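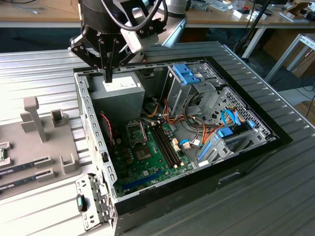
Handout 9: Learning to insert memory modules from few demonstrations

Course: Robot Manipulation for Contact Tasks
Lecturer: Mirjam Van Leeuwen
Version of Wednesday, April 22, 2020

1. The task

The arm must take a memory module from the fixture and press it into a slot of a desktop motherboard. The computer stays inside its case, so the drive cage, the power supply and the cables limit how the arm can approach. At the start of every trial both slots are empty and the two modules are in the fixture.

We divide the task into grasp, transfer, alignment and pressing. Most failures happen in alignment. An error of one millimeter is enough for the module to stand on the latch instead of in the slot.

2. The method

The method is called Brultora. It has two parts, and you should keep them separate when you read the paper.

The first part is a policy learned from demonstrations. It receives the camera images and the arm pose, and it gives a short sequence of next poses. The training set has 209 demonstrations, recorded in January by 3 operators.

The second part is a residual controller. It uses only the measured force, and it corrects the pose during alignment and pressing. It is not learned. The gains were set by hand, following the procedure of De Haan which we treated in the last lecture.
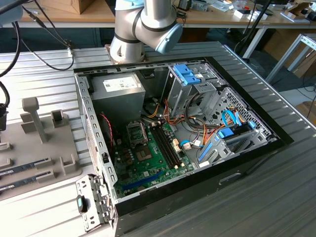 Figure 2. Test cell with the open case and the memory modules in the fixture.

3. Result

The learned policy alone completed 9 of 20 trials. With the residual controller it completed 17 of 20. The case was moved a little between trials, but it was never rotated. For this reason we cannot say how the method behaves with another orientation.

Please note also that one insertion takes almost twice as long with the residual controller.

4. For the next meeting

Read section 4 of the Brultora paper. Write half a page on this point: why does the force signal help little before the first contact? Bring also one idea for a test with a rotated case.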